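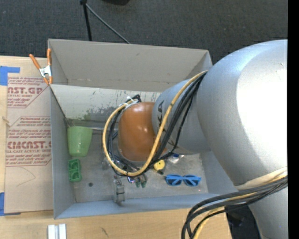 Ello table, bin side. Gray bin set into the light wooden top, dark carpet behind.

Ello sorting table
Stanelcombe Furniture and Fittings / Gallery / Work tables

The Ello is a work table with a bin let into the top. We make it at our shop in Umdale for rooms where small goods are picked over, sorted or packed, and where a loose tub on the table would get pushed around. This page covers the table and bin. Chairs, shelving and the Annan packing bench have their own pages.

The bin
Rectangular and open at the top, with thin upright walls. The walls are thin on purpose, as a thick rim takes up room that could hold goods. The rear panel is a wide one in taupe-gray. On the table shown it has a small dark smudge near the upper center and a faint rusty line of wear near the lower edge. Marks like these do not affect use. Replacement bins are sold separately and fit any Ello opening cut after we changed the pattern in March. For older tables, send us the inside measurements of the opening before you order.

The top
Light wood. We keep the finish pale so that dropped parts and labels are easy to find. Wipe it with a damp cloth and dry it afterward. Do not use scouring pads. If the finish has dulled around the opening, sand along the grain by hand and recoat that section only.

The floor
Dark charcoal carpet with a fine weave and tiny pale specks. Carpet is fine under an Ello, but the feet settle into it over the first few weeks. Check the level again after a month and turn the adjusters if needed. On hard floors, ask for the rubber pads.

Sizes and orders
Standard table height is 70 cm. Other heights can be made to order and add 2 weeks to the delivery time. We have built almost 200 Ello tables so far, most of them with a single bin. A top with two bins is possible on the long version only.

Tables are sent flat, with the legs off and the bin wrapped separately. Keep the cardboard corners until the top is in place. The bin goes in last, lowered straight down from above. If it catches on one side, lift it out and check that the legs are level before trying again.

The showroom at Umdale is open from 9 a.m. to 4 p.m. and closes for the first half of July. Finish samples can be mailed on request.

Back to Work tables
Next: Annan packing bench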